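Part-time workshop assistant / packing bench, Plosside

Posted 27/08/2026. Ref 2686

Longo need a second pair of hands on the cutting and packing bench at our Plosside unit. Start asap, runs to end of November, likely to go on after that if the orders hold up.

What you'd be doing. Cutting ribbon, tissue and card to length for the Fikum gift boxes. Folding, lining, tying. Labels on. Stacking on the trolley for collection. Keeping the bench tidy and putting tools back on the right hook, we are strict about that one. A bit of sweeping at the end of the day. No phones, no customers.

Hours: mornings, four days a week, we can be flexible on which four. Paid weekly. Run is 2000 boxes for the Fikum order, plus a smaller one of 495 for Costmont which has the fiddly bows.

You need to be neat with scissors. Proper neat, straight cut by eye on a long piece of ribbon without stopping halfway. Ours are the ones with grey handles and orange lining inside the loops, one loop long and the other rounder. All provided. Bring your own if you get on better with them but put your name on.
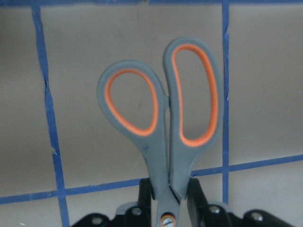 Celeste Medina adds that lefthanders should say so when they apply, she is one herself and spent her first week on the bench with a sore thumb before asking for a left-handed pair. There are 2 pairs in the drawer now. She also says ribbon scissors are for ribbon, and anyone cutting card or parcel tape with them will be hearing from her.

Experience: florist, haberdashery, dressmaking, school craft room, anything like that is good. None at all is fine too if your careful. We'll give you a short try-out at the bench, paid, and you'll know the same day.

Standing work mostly, there is a high stool if you want it. Unit is on the ground floor, cold first thing so wear layers. Kettle, microwave, small fridge. Parking out front, bus stops at the end of the road.

To apply: few lines on what you've done with your hands, which mornings you can't do, when you could start. No CV needed. Email or drop a note in at the unit, mark it for Brunello Bortolotti and put the ref on. Please dont ring before ten, the phone is in the office and the office isnt open.

Try-outs are being booked as replies come in so sooner is better.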